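Hand-Washing Delicate Garments in a Basin

Issued by the Sirkstead Household Skills Office for residents of the Ellwood and Allia buildings

These instructions cover wool, silk and other garments labeled for hand washing. They do not apply to items marked "dry clean only." Residents who are unsure of a fabric should ask at the service desk before wetting the garment.

What you will need

A basin large enough to hold the garment without folding it tightly
Mild liquid detergent suitable for wool
2 clean bath towels
A flat drying rack

Step 1. Prepare the water

Fill the basin with cool or lukewarm water, stopping well below the rim. Add the detergent before the garment and stir until it has fully dissolved. Follow the amount given on the detergent label. Too much soap is difficult to rinse out of wool and may leave the fibers stiff.
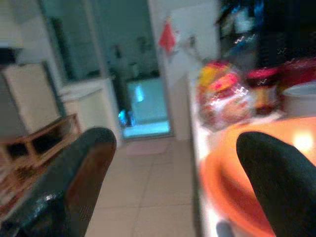

Dark or brightly colored garments should be washed separately. To test for dye loss, press a damp white cloth against an inside seam. If color transfers to the cloth, wash the garment alone in cool water.

Step 2. Wash and soak

Turn the garment inside out and lower it into the water. Press it gently with the palms for 2 minutes, then leave it to soak for 6 minutes more. Do not rub, twist or scrub. Stains at the collar or cuffs may be treated with one drop of detergent, worked in with a fingertip.

Step 3. Rinse

Support the full weight of the garment with both hands when lifting it -- wet wool stretches easily. Pour away the soapy water, refill the basin with clean water of the same temperature, and press again. Repeat until the water runs clear. 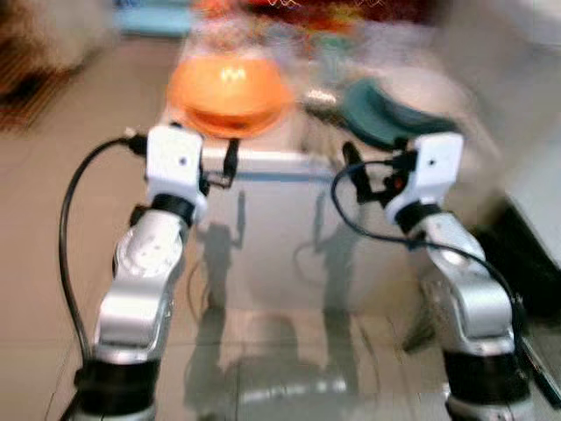

Orange bowl and white box-shaped stand.

Step 4. Remove the water

Lay the garment flat on the first towel and roll the two together, pressing firmly along the roll. Unroll, move the garment to the second towel and repeat. Wringing by hand is not recommended for any knitted item.

Step 5. Dry

Shape the garment on the rack while it is damp, aligning the seams and closing any buttons. Keep it away from radiators and direct sunlight. Heavy knits should be turned over once the upper side feels dry. 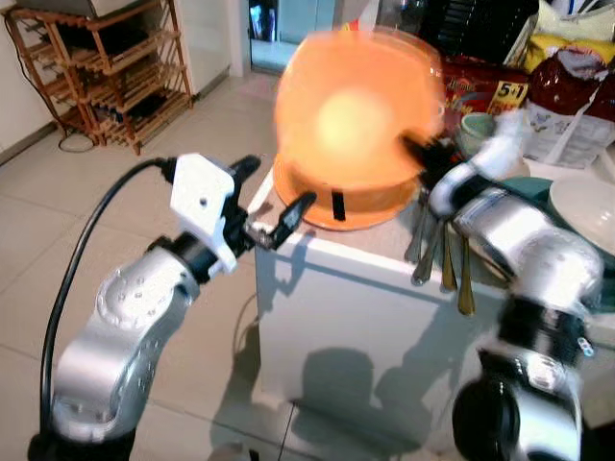
Large orange bowl near the white cabinet.

Questions about these instructions may be directed to Hubert Oberholzer at the service desk in the Ellwood building. Drying racks may be borrowed overnight and must be returned by 10 a.m.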